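Subject: Re: [clurndale-residents] Second-floor hallway: paint, lights and the door stops
Date: November 2023

Replying to the whole list so everyone on the second floor gets the same answer. The earlier message is quoted first and my answers come after it.

> I missed the last meeting and would like to know where things stand
> with the hallway. Three questions.
>
> First, is the painting still going ahead before the holidays, and has
> the color been decided? I heard two different things from two
> different neighbors.
>
> Second, the lights near the stairs at our end go off while you are
> still looking for your keys. Can the timer be made longer? It was fine
> until the fittings were changed in March.
>
> Third, how much of this is coming out of the reserve, and will there
> be an extra charge on top of the monthly fee? If there is, I would
> rather know now than find it on the January statement.
>
> Thanks for keeping track of all this.

Painting. It is going ahead, but only the ceiling and the upper walls on the second floor. The first floor was done when the mailboxes were moved and doesn't need it yet. We had quotes from Bodura and from Gautier. Bodura was lower and came to $2,640, which covers filling the cracks by the stairwell, one coat of primer where the leak was, and two coats of finish. Gautier wanted to strip the old paint off the door trim as well. I think that would be worth doing at some point, but it would add several days with people's front doors propped open, and it is too cold for that now.

The color is the off-white we already have downstairs. The gray that some of you saw was a test patch and it will be painted over. If you heard gray, that is where it came from.

The work should take 4 days. Please take in your mats, umbrella stands, boots and strollers the evening before it starts. The painters will not move anything for you, and they will not paint behind anything left against the wall. I will put a notice on the board downstairs when I have the start date.

Lights. The timer can be changed. The new fittings came from the supplier set to a short interval and the electrician left them that way. Gasten looks after the panel and they will reset it on their next regular visit, so there is no call-out fee. I have asked for about 200 seconds, which ought to be enough to get from the stairs to the last door with groceries and find a key. If it is still too short after that, write to me and say which end of the hallway you are at, as the two ends are on separate timers.

The flickering one outside the storage room is a different problem. That is a loose connection and it has been reported twice. I am waiting for an answer.

Money. There is no extra charge. The painting comes out of the reserve, and the monthly fee stays at $147 through next year unless the insurance goes up again. I won't know about the insurance until the renewal letter arrives. The light fittings were paid for in the spring and are already in the accounts that went out.

Door stops. This wasn't in the question, but several people have asked. The rubber ones on the floor by the landing keep coming loose, and one of them left a mark on the new vinyl. We can either glue them down again or mount stops low on the wall. I prefer the wall, mainly for sweeping and mopping. If you have a strong view the other way, say so before the painters come, so that any holes are filled and painted at the same time.

Three renderings, two of a hallway and one of a wood-look rod.

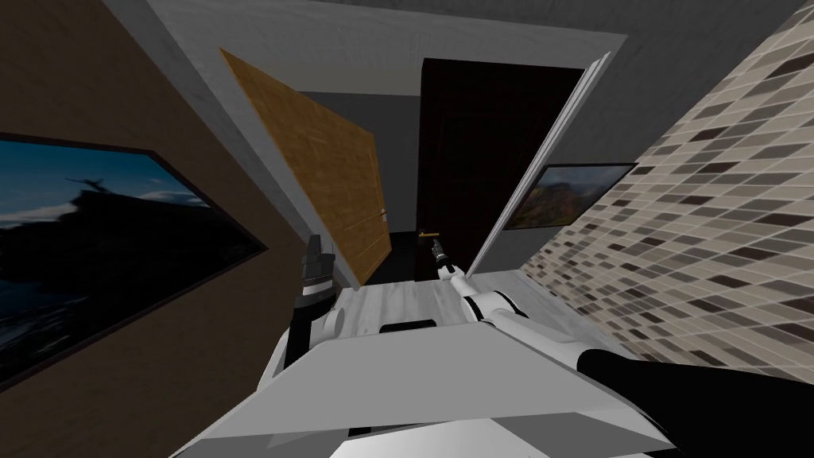
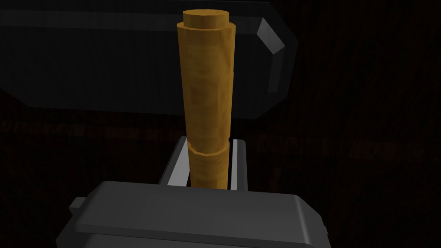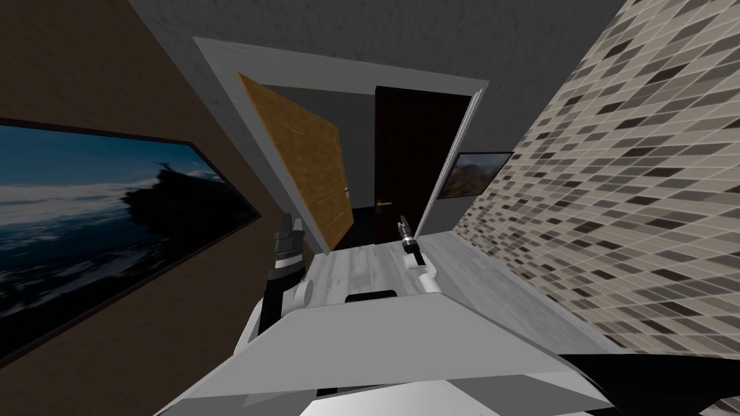 STORAGE ROOM

The lock was changed after the old key snapped off in it. The old keys no longer work. New ones are in an envelope for each unit and you need to sign for yours. I am in most evenings after supper, or you can leave a note under my door and I will bring it up.

Anything in the storage room without a unit number on it should be labeled by the end of the month. There is a marker and a roll of tape on the shelf inside the door. Paint cans, propane and car batteries can't be kept in there under the insurance, labeled or not. The county drop-off takes all of them.

Bikes can stay where they are for the winter as long as the path to the water shutoff is clear.

List coordinator, Clurndale second floor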